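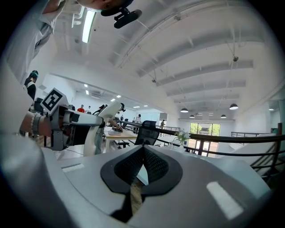
Home Explore Threads Saved Log in

Ieuan Owen
May 28, 2026

I promised some people that I would write down how we are arranging the desk and the chairs in our work room in Korkevport. It became longer than I expected, so it will be a thread. Please excuse my English, I write slowly and I check many words.

First, the desk. It is light wood, and I wanted light wood from the beginning. In my old office everything was dark brown and in December I felt that I was working inside a cupboard. With a light top you find your pencil much faster.

We bought it second-hand from a small furniture seller named Zasaretti. The man wanted to sell me also the matching shelf. I said no, and now I regret it a little, but the shelf is already sold to somebody else. I asked.

The top had rings from cups. I sanded it lightly by hand, always along the grain, and then I put two coats of oil. Between the coats I waited one night. The instructions on the tin say that you can wait less, but my neighbour is a joiner and he told me to wait.

For sanding I used the finest paper I could get. My first paper was too rough, and there is one place near the corner where you can still feel it with the finger. I know where it is. Visitors do not find it until I show them, and I always show them.

My rule for the desk is that only small things may live on it. If a thing is bigger than my two hands together, it should go to a shelf, or under, or home with its owner. We don't always succeed.

Cables are a separate sadness. I tried adhesive clips under the top and they fell in the first warm week, I suppose it was the oil. Now I use clips with little screws. I needed six of them, the short kind, because long screws will come out through the top and then you will have a very different problem.

Now the chairs. We have office chairs, the black mesh one is the one that everybody takes first. I understand them. The mesh lets air pass and your back doesn't become a wet towel in July.

The best thing I learned about mesh: clean it with the soft brush of the vacuum cleaner, from the back side. From the front you only push the dust deeper. After this a cloth with warm water and very little soap. Don't sit on it until it is dry, I have made this experiment for you.

Somebody asked how high the seat should be. I'm not a doctor. I put my feet flat on the floor, let the shoulders hang, and lift the seat until my elbows are on the same level as the desk top. If the feet leave the floor then it is too high and you need a footrest. A thick book also works, I have used a dictionary.

Please put the chair back after adjusting if you share it! Or at least, do not be angry with the next person who changes it. In our room we had a small cold war about this. We ended it with a piece of tape on the gas column of one chair, so the owner of the favourite height can find it again.

The floor is wood and here I made my biggest mistake. The chairs came with hard castors, which are made for carpet. On a wooden floor they roll very far and very loudly, and each small stone under them draws a line. I noticed the lines only when the sun was low.

So I changed to soft castors. The brand I bought is Visto, and I am not paid by them, I paid them. They come out and go in without tools if you are strong. If you are not so strong, turn the chair upside down and use a flat screwdriver with a cloth around it, so you don't scratch the base.

Check the stem before you order. There are different diameters and the shop pictures all look the same. I ordered wrong once and had to send them back, and the return took 7 days, during which the chair was lying on its side like a sick animal.

For the lines in the floor, I used a wax stick in nearly the same colour. Rub it in, scrape the rest off with an old plastic card, polish with a sock. From standing height I can't see them any more. From kneeling height I can, but who is kneeling there? (Me, when I look for screws.)

One reply says "get a plastic mat". We had one at the Chornovol building, where we worked before. The edge curled up and every person tripped on it, including me with coffee. Also the grit goes below the mat and scratches the floor anyway. But if your floor is rented and expensive, maybe the mat is still right for you.

About the place of the desk. We moved it many times. In the middle of the room it looked important, but people were always walking behind the one who sat there, and it makes a person nervous. I like it better when the middle stays for standing and walking, and for whatever we are busy with that day.

Leave more space behind a chair than you think. A chair that is pushed back, with a person getting up from it, needs much more room than a chair in a drawing. I measured with an empty chair first and of course it was wrong. Measure with your colleague in it, and ask him to stand up in a hurry.

The tidying: we do it at the end of the day, before the coats. Small things from the desk go to a tray, chairs go in, then one person takes the broom. If we leave it for the morning, it is not done, because in the morning everyone arrives with a new idea.

Still open: a lamp. I want one that clamps on the edge of the desk, but I'm afraid that the clamp will mark my nice oiled wood. If somebody has used a felt pad or a cork piece between, please tell me if it holds or if the lamp slowly turns and looks at the wall.

Edit to the castor post: several of you ask for the size. I will look under the chair tomorrow and write it in the replies. Somebody is sitting on it now and I don't want to tip her out.

Load more replies

We use cookies to remember your settings and to measure visits. Accept Manage choices

Contact | © 2026 | Back to top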